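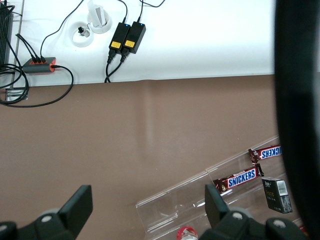 Marurthorpe, 2019-01-22

Chapter 10
Putting Things on Shelves

Ask a roomful of engineers which job in a shop a machine should take over first and most will say the shelves. It is dull work, it never ends, and a bored teenager can do it with one hand while looking at a phone. The phone should have been a warning. Work that can be done without thinking is very often work that a great deal of thinking went into, mostly before the age of four.

Consider a Snickers on a clear tiered rack. It has a front, and customers like to see it. Of two bars on neighbouring tiers, one may have its name the right way up and the other may not, and a person putting this right would hardly notice doing so. A machine must first find the bar, and then work out where the wrapper stops and the chocolate starts — the crimped end makes a poor handle. The rack itself is no help. Clear acrylic gives a camera a few faint reflections to go on and lets it see the table underneath instead.

Then there are the neighbours. A small box leaning beside the bar leaves less room for a finger, and a gripper finger is already a good deal wider than one would like. Shops are fond of small gaps. So are kitchen cupboards, which we come to in Chapter 18.

The Jerkeden trial, which we shall follow through this chapter, set out in November to refill one rack of sweets. The team at Cartwright wrote the software and Brilex supplied the racks. Over the trial the arm made 717 attempts at placing a single item. The first plan allowed a fortnight for the shelf and the rest of the winter for the whole counter. The second plan dropped the counter.

Students tend to ask for the success rate at this point. We would rather you asked what counted as a success. If the bar is on the tier but facing backwards, is the shelf stocked? The shopkeeper says no, the programmer says yes, and the two of them can keep this up through lunch. Section 10.2 gives the scoring rules that were finally agreed, together with the ones that were thrown out.

A word on cables. Drawings of automated shops leave them out. A working bench has power adapters, a hub, and loops of black lead hanging over the edge of the table, and any of it may lie where an arm wants to go. Before reading on, look at the nearest desk with a computer on it and decide how you would tell a machine which of the things there it must never touch. Write your list down. You will need it for Section 10.4.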